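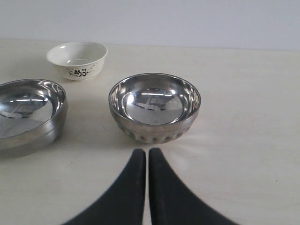 Ward Vanhove
Respuesta n.º 2
Discrepo del criterio expuesto en el mensaje inicial. El reglamento del comedor de Sakside fija el reposo de la masa en 40 minutos, y no veo motivo para ampliarlo a toda la noche. El turno de cocina entra a las seis y los pedidos de desayuno no admiten demora.

Teun De Smet
Respuesta n.º 3
Agradezco la observación. La propuesta no afecta al desayuno, se refiere únicamente al pan de centeno que se sirve a mediodía. En Clitberg se aplica el reposo en frío desde diciembre y el consumo de levadura ha bajado de 97 a 73 gramos por hornada. Adjunté la tabla en el hilo anterior, que quedó cerrado por inactividad.

hukivano_cocina
Respuesta n.º 4
Solicito una aclaración: ¿la masa se deja reposar en un solo recipiente o dividida? En nuestra residencia se reparte en boles pequeños, de acero o de loza, y la fermentación resulta desigual. Los de loza conservan mejor la temperatura — al menos esa es la impresión del equipo de tarde.

Teun De Smet
Respuesta n.º 5
Se recomienda un recipiente único hasta el formado. Si no se dispone de cámara con capacidad suficiente, puede dividirse en dos, siempre del mismo material y tapados con paño húmedo.

Ward Vanhove
Respuesta n.º 6
Mantengo la objeción. La cámara Gallagher que tenemos asignada no baja de forma estable por la noche y ya hubo que retirar una hornada por exceso de acidez. Antes de modificar el procedimiento convendría revisar el equipo. Añado que los residentes de mayor edad han manifestado su preferencia por la miga del pan actual.

lector_sala_norte
Respuesta n.º 7
En relación con la acidez, cabe reducir la masa madre al 25 por ciento y mantener el resto de la fórmula. Nosotros lo hicimos y las quejas cesaron en pocos días. La corteza queda algo más clara.

hukivano_cocina
Respuesta n.º 8
Tomo nota. Probaremos con un solo recipiente y comunicaremos el resultado en este mismo hilo.

Ward Vanhove
Respuesta n.º 9
Podría aceptar un ensayo limitado a la hornada de mediodía, con registro de temperatura al cierre y a la apertura de la cocina. Ruego a Teun que vuelva a publicar la tabla, pues el enlace anterior ya no funciona.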